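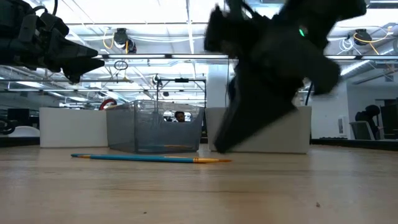
What should a two-arm tabletop cell cost in its first year? Budget the arms at a little more than half of the total, and expect the rest to go to mounting, cameras, power, spare fingers and staff hours.

About Nernness

Nernness plans equipment purchases for small manufacturers, college labs and repair shops that want robot arms on a bench. We do not sell arms and take no commission from those who do. Clients pay a fixed fee and receive a written plan, a parts schedule and a spending calendar.

The firm was started by Lindalva Pacheco, who had spent her earlier career in purchasing at Fonberg. Her work there was mostly conveyors and packing lines, where the quoted price and the final price were usually close. With bench robots they were far apart. An arm would arrive on time and then wait for a table stiff enough to hold it, or for a circuit the building did not have.

How a plan is put together

We start with the task. A client who wants to pick up thin objects such as brushes, pens or hand tools from a flat surface needs different fingers from one who moves boxes, and the fingers affect the choice of wrist, which affects payload. We ask for the actual parts and test with them at our own bench before any model is named in the plan.

Next comes the room: floor, ceiling height, cable routes, network, lighting. Overhead cabling is priced as its own line. So is the time needed to calibrate cameras, which most first drafts leave at zero.

The last section covers the years after purchase. Grippers wear faster than arms, and we list them as consumables with a replacement interval. Service contracts are compared over the same term — vendors often quote different ones.

Our standard parts schedule, known in the office as the Sturnik sheet, has 403 lines. Few clients use more than 300 of them. The unused lines stay in the document with a zero beside them so that a later buyer can see what was considered.

Record to date

As of November 2020 we had completed 514 plans. In 38 of these the recommendation was to defer the purchase, usually until a lease ended or a product design was settled. The fee is the same in either case.

Working with Meng

Electrical and safety reviews are carried out by Meng, a separate company under its own contract. Clients may use another reviewer. Review costs are shown apart from our fee.

Scheduling

Most school and college clients work to a budget deadline in February and should send their task list well before the winter break. Shops can start in any month. Please include one floor drawing with power outlets marked, and the name of the person who signs purchase orders.

This site uses cookies to remember your settings and count visits. Accept | Manage preferences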